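KRATOCHVÍL OPENS BOOKINGS FOR RESTORED HOLIDAY HOUSES AT STUSDALE

TUNDVILLE, September 21, 2025 - Kratochvíl, the family-owned holiday lettings company, today confirmed that bookings are open for Stusdale, its new group of self-catering houses on the northern shore of Goketa lake. The first guests will be received in October.

Stusdale occupies a former farming estate above the water, a short drive from the market town of Tundville. The main farmhouse, the barns and the old dairy have been restored over two winters and now provide 40 beds in houses of different sizes, from a cottage for couples to a large house suited to family gatherings. The oldest part of the farmhouse bears the date 1642 over its door, and the original stone walls have been kept throughout.

All houses are let fully furnished, with bed linen, towels and firewood included in the price. Each has its own kitchen and a private terrace facing the lake. Guests share the walled garden, the boathouse and a heated indoor pool, which will remain open all year. Two of the houses are on a single level, with step-free access from the parking area and level-entry showers.

"Stusdale was empty for a long time and many people in Tundville have memories of it as a working farm," said Firdevs Uçar, Managing Director of Kratochvíl. "We wished to bring the buildings back into use without changing the look of the hillside. From the lake, a visitor who knew the place as a child should still recognise every roof."

The restoration was carried out under the supervision of the company's own property department. Slate was taken down, sorted and put back wherever it was sound. New windows follow the pattern of the old ones, and the cart track between the barns has been relaid as a footpath. Cars are left at the lower gate, where luggage trolleys are provided. Guests who need to drive to the door may arrange to do so when booking.

Heating and hot water for the whole estate are supplied from a single wood-chip boiler in the former stable. Rain from the barn roofs is collected for the garden.

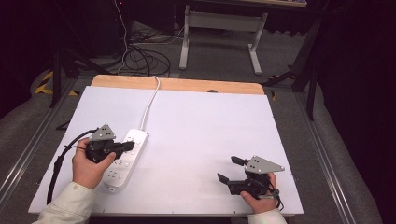 A pair of hand-held grippers in use over a white board on a wooden tabletop.

Stays may be booked by the week or for shorter periods of at least three nights. Arrival is from four in the afternoon and departure is by ten in the morning. Outside the school holidays, guests staying for a full week may choose their day of arrival. The large house may also be taken for small weddings and private meetings, for which a separate list of charges is available on request.

The company has appointed Berkay Karaca as Resident Manager. Mr Karaca joins Stusdale from the company's lettings office in Tundville and will live on the estate with his family. He will be responsible for the daily running of the houses and for the care of guests during their stay.

"A self-catering holiday is quiet by nature, and we intend to leave our guests in peace," said Mr Karaca. "At the same time, there will always be a person on the estate who can answer a question, mend a tap or recommend a walk. The office is in the old dairy and the door will be open every morning."

A small shop beside the office will sell bread, milk, eggs and cheese from farms in the Goketa area, together with maps and basic household goods. Guests may order a box of groceries to be placed in their kitchen before arrival. Orders should be received by noon on the day before the stay begins. The shop will also take bookings for rowing boats, which are kept at the boathouse from spring until late autumn.

Several marked paths begin at the estate gate. The shortest follows the shore to the ferry landing, where boats cross to the southern side of the lake during the season. A longer route climbs through beech woods to the ridge and returns by way of the old quarry. Bicycles can be hired in Tundville, and the hire shop will deliver to Stusdale on request.

Dogs are welcome in most of the houses by prior agreement, with a limit of two for each booking. They must be kept on a lead in the walled garden and are not admitted to the pool building. One cottage is kept free of animals at all times for guests with allergies - this should be requested by name, as the Orchard Cottage, when the booking is made.

Residents of Tundville and the surrounding villages are invited to visit the houses before the first guests arrive. The company will announce the hours of the open day on its notice board in the town and at the ferry landing. No ticket is required, although visitors are asked to walk from the lower gate if they are able. Use of the pool by local swimming classes on weekday mornings will begin once the opening month is over.

Prices vary by season and by size of house. A deposit of one quarter is payable on booking, with the balance due six weeks before arrival. Bookings cancelled before the balance falls due may be moved once, free of charge, to another date within the following year. Full terms are sent with every confirmation and may be obtained in advance from the lettings office.

About Kratochvíl
Kratochvíl owns and manages holiday houses and apartments in the lake and hill country surrounding Tundville. The company looks after its own properties and also acts for private owners who wish to let their homes to visitors for part of the year.

Press enquiries
Requests for interviews, press visits and floor plans should be addressed to the Managing Director's office, Kratochvíl, Tundville. Press visits to Stusdale are by appointment only.

ENDS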